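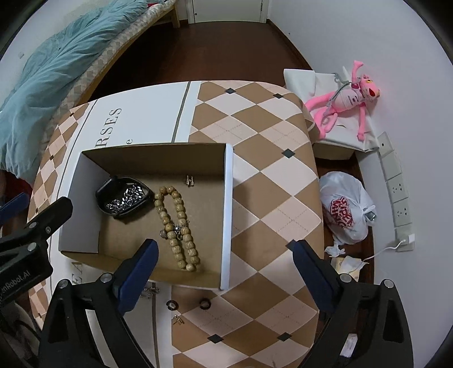

Kiso: household moving box labels

README for release 2. Last updated 25/10/2019.

Kiso is a set of transcribed labels from cardboard boxes packed for household moves in and near Hiltbridge. Each row is one label as it was written on the box, with a cleaned-up version beside it and a few columns saying what kind of room and goods the label seems to refer to. It was put together for people interested in how ordinary writing gets shortened when the writer is in a hurry and has a marker in one hand.

The set covers 147 moves. Some moves have only a couple of labels and a few have a great many, so don't treat the rows as an even sample of households.

What is in the download

labels.csv
The main table. One row per label.

moves.csv
One row per move. Joins to labels.csv on move_id.

abbrev.csv
Short forms found in the labels, with the long form we settled on. Almost 500 entries, including spelling variants.

rooms.txt
The list of room names used in the room column.

changes.txt
Notes on what was altered between release 1 and release 2.

All files are UTF-8 with Unix line endings. The CSV files use commas and put double quotes around any field that has a comma in it. If you open labels.csv in a spreadsheet program, set every column to text first. Labels like "3/4" and "2-1" will turn into dates otherwise, and you won't get them back by changing the column type later.

Columns in labels.csv

label_id: a number, unique in the file. Numbers are not consecutive. Gaps are rows that were withdrawn.

move_id: which move the box belonged to.

raw: the label exactly as written, including spelling mistakes and capital letters. A line break on the box is shown as a slash with a space on either side. A slash with no spaces was written on the box.

clean: the same label with short forms written out and spelling fixed.

room: one value from rooms.txt, or blank.

goods: a loose category such as kitchenware, linens, books, tools, papers. Blank if the label doesn't say.

warning: yes if the label has any handling note (fragile, this way up, heavy, open first). Otherwise no.

side: top, side, end, or unknown. This says where on the box the label was written.

coder: A or B. See the section on coding.

Columns in moves.csv

move_id, size (number of bedrooms in the old home, 0 for a studio), distance (same town, same state, farther), and packer (household, hired, mixed). There are no addresses and no dates of individual moves.

Where the labels came from

Most came from people who used the box return shelf at the Barrios furniture warehouse in Hiltbridge. Anyone dropping off used boxes could fill out a card agreeing to have the labels copied before the boxes went out again. The card asked the questions that became moves.csv. The rest came from households who wrote the labels out themselves and mailed them in. Those rows have side set to unknown throughout, and there is reason to think people tidied the wording as they copied it. If that matters for your work, leave them out.

Collection ran until the end of February. We stopped when the shelf was moved to make room for a loading door.

Coding

Two coders split the rows between them. A shared batch of 30 moves was coded by both before the split, and differences were talked through and settled. The settled version is the one in the file. We did not keep the earlier versions, so agreement scores can't be worked out from this release. That was a mistake and we would do it differently now.

Room was coded from the words on the label only. A label reading "pots + pans" has a blank room even though most people would put it in the kitchen. Goods was coded more freely. If a label listed several kinds of things, the first one named decides the category.

Labels that had been crossed out and replaced are entered once, using the later wording. When it wasn't clear which came later, the row was dropped.

Known problems

Reused boxes. Some boxes had been through more than one move and carried labels from earlier ones. We tried to copy only the newest. A handful of odd rows — a box marked "nursery" in a move with no children's things anywhere else — are probably leftovers.

Printed text. Words printed on the box by the maker or the store are not labels and should not be in raw. Check boxes printed for movers ("Kitchen", "Bedroom", and so on) are a harder case. We counted a ticked printed word as a label and put it in square brackets.

The word "misc". It is kept as "miscellaneous" in clean, with goods left blank. It is very common. Filter it out before you draw any conclusions about average label length.

Languages. Labels are mostly English. The ones that aren't have been transcribed as written, and clean is in the same language as raw. There is no language column yet.

Drawings. Arrows, stars and smiley faces are left out. Hearts used in place of a letter are entered as the letter.

Move 61. The distance value is wrong in release 1. It has been fixed here.

Private information

Names of people on labels were replaced with NAME, or NAME1, NAME2 if a label had more than one. Phone numbers and apartment numbers were replaced with NUM. Medical and money-related labels were kept when they were general ("tax stuff") and dropped when they named a person, a condition or a bank. If you find something we missed, write to the address in changes.txt and the row will be withdrawn.

Loading the data

Any CSV reader will do. The lookup script from the Utus project reads abbrev.csv as it is, with the short form in column one and the long form in column two. Short forms are case-sensitive: "BR" was mostly bedroom and "br" mostly bathroom in our rows, and both are listed.

Terms of use

Free to use, copy and change for any purpose. Please name the set as "Kiso moving box labels, release 2" and say so if you altered the clean column. There is no warranty of any kind.

Planned for release 3

A language column, and the mailed-in rows moved to their own file.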